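Início | Quem somos | Serviços | Equipe | Contato

Quem somos

A Kaline reúne exemplos de manipulação para sistemas que aprendem por demonstração. Nossos clientes fazem o treinamento; nós preparamos os objetos, operamos os braços e entregamos os episódios revisados.

Trabalhamos com coisas de casa: panos, esponjas, brinquedos de pelúcia. Objetos macios se deformam a cada pegada, e por isso pedem mais repetições do que os rígidos.
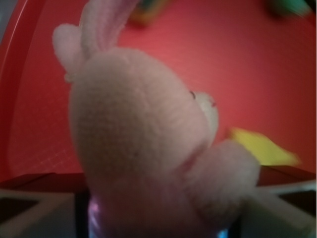
Coelho de pelúcia entre os dedos da garra, visto pela câmera do punho.

O acervo atual, chamado Clesamness, tem 2,743 episódios. A meta para abril é chegar a 3,000. Cada sessão dura 60 minutos, e os objetos mudam de posição entre uma tentativa e outra. As tentativas que falham também são guardadas, com anotação própria. 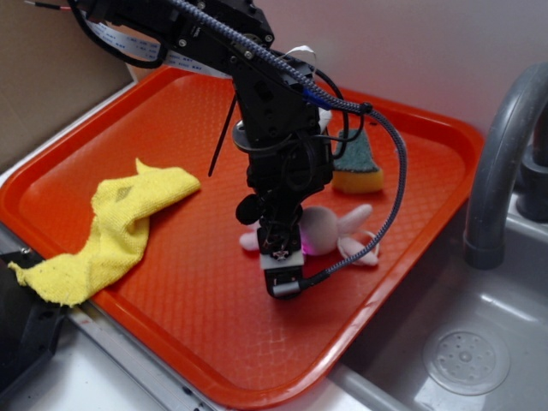 Braço sobre a bandeja, com pelúcia, esponja e pano de microfibra, ao lado da pia.

Somos 12 pessoas. Elaheh Mazandarani coordena a coleta e Hanyu Pan cuida da revisão dos episódios. Kenneth Sarmiento responde pela manutenção dos braços e pela calibração das câmeras.

Visitas são recebidas às terças-feiras, com agendamento pela página de contato.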